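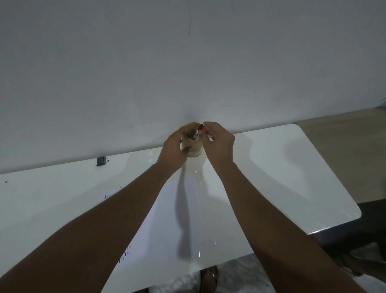

Keeping Track of Small Parts: An Interview with Pirmin Wallner

January 2024

Pirmin Wallner runs the parts room at Treten, a bicycle repair and refurbishing shop in Marwood. The room holds axle nuts, bearing balls, cable ends, spring clips and other items that cost a few cents each and can stop a repair for a week when one is missing. He came to the shop as a wheel builder and took over the parts room when the shop moved into its present building. The interview was held there over two visits.
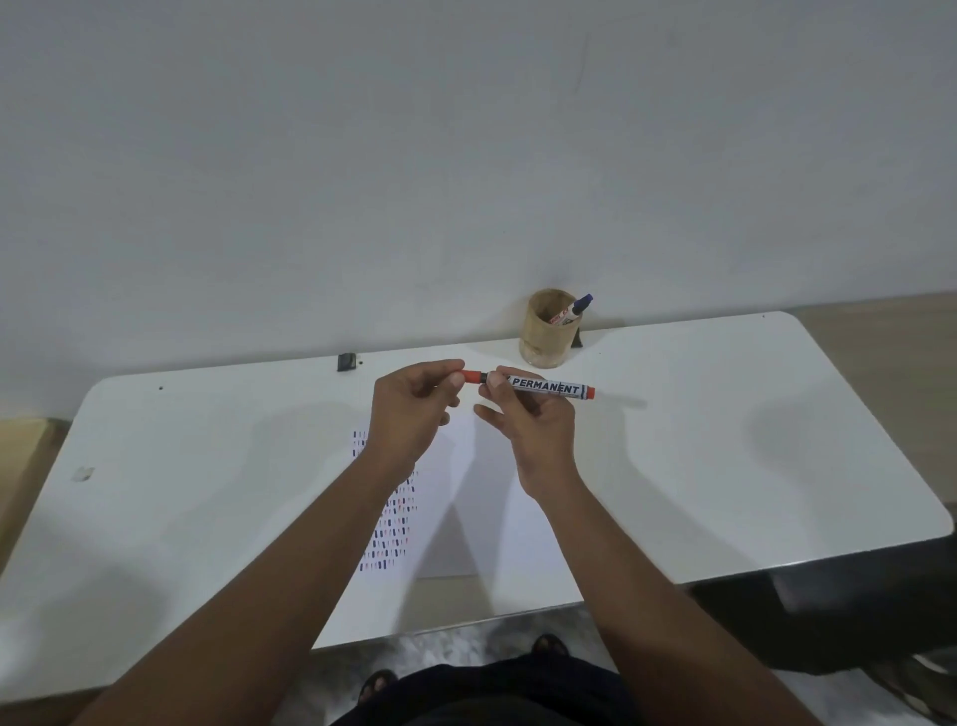

Where the system started

When Wallner took over, parts were stored by manufacturer. A mechanic who needed a cone for a front hub had to know who made the hub, and on older bicycles the maker's mark is often worn off or was never there.

"You would have the hub in your hand and no way to look it up," he said. "So people opened drawers until something fit. Then the part they tried first went back in the wrong drawer."

He reorganized the room by function and then by measurement. Front axles are in one block, sorted by diameter, then by thread pitch, then by length. Maker is recorded on the label but has no effect on where the drawer sits. The change took from May to the end of that summer, with the shop open throughout, and mechanics worked from both arrangements until the last block was moved.

The cabinets came from Lanz, a closed hardware store in the next county. There are 313 drawers in all. Of these, 208 were in use at the time of the interview. Wallner keeps the remaining drawers empty and distributed through the blocks, so that a new size can be inserted near its neighbors without shifting a whole row.

"Every block gets spare drawers at the end and one or two in the middle," he said. "If you fill a cabinet completely, the next odd size goes in a coffee can on top of it, and after a year you have a shelf of coffee cans."

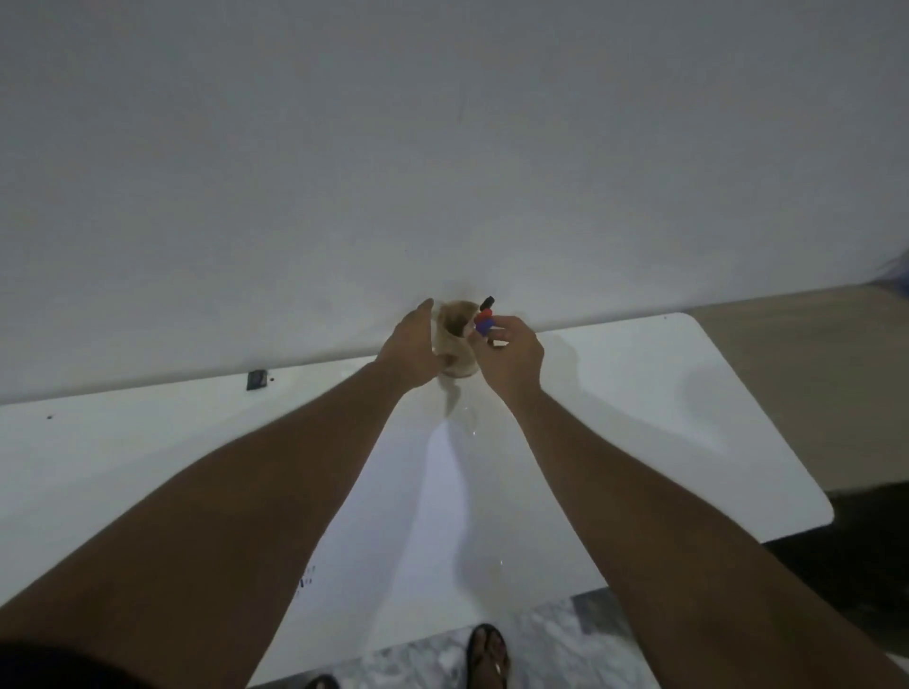 Mathias Reisinger

Labels were the slowest part of the work. Wallner tried printed paper labels first. The print held up, but the paper picked up oil from fingers and became hard to read within a few months. He then tried engraved plastic strips, which lasted but could not be corrected. The present labels are handwritten on card and slid into the metal holders on the drawer fronts. A card that gets dirty is replaced.

Each card carries four lines: function, measurement, reorder point and the date the drawer was last counted. He considers the fourth line the most useful.

"A count without a date tells you very little," he said. "If the card says sixty and it was written last week, I believe it. If it was written three years ago, I open the drawer."

Stock is also recorded in Nirneo, an inventory program the shop already used for tires and chains. Wallner enters small parts there by drawer and does not attempt to log each piece as it is used. In his view, a mechanic with grease on both hands will not stop to subtract one washer from a total, and a procedure that depends on it will produce false numbers. Instead, each drawer is divided. The main supply is in the open part, and a sealed bag at the back holds the reserve. When a mechanic has to open the bag, the drawer's card is pulled and placed in a tray by the door. The card is the reorder request.

The size of the reserve depends on delivery time. Common bearing balls arrive in days, so the bag is small. Some cottered crank parts take months and come from a single supplier, and for those the bag may hold more than the open part does.

Asked how well the cards are followed, he said that most mechanics pull them and a few have to be reminded. He checks the reserve bags himself at the end of each month. At the last check, two bags had been opened without a card in the tray.

Measurement causes more trouble than counting. Thread standards changed several times during the period covered by the bicycles the shop receives, and two threads can be close enough that a nut starts on the wrong axle and then binds after a turn or so. Wallner keeps a set of reference axles on a board beside the door. A nut of unknown origin is tried on the board before it is put in a drawer. If it runs freely over the full length of one axle, it is assigned to that drawer. If it fits none, it goes to a box marked for gauging.

"The thread gauge is better than the board," he said. "The board is faster, and it gets used."

Salvaged parts are a separate matter. The shop strips frames that are beyond repair, and last year 167 of them went through the stand. Wallner accepts salvaged nuts, spacers and clips, but not bearing balls. Used balls may be worn slightly under size, and mixing them with new ones puts the load on only part of the set. Salvaged cones are kept if the track shows no pitting under a loupe.

The cards for springs are due to be rewritten next. They are currently sorted by length, and Wallner now thinks wire diameter should come first. He has moved one row that way and is waiting to hear whether the mechanics can find anything in it.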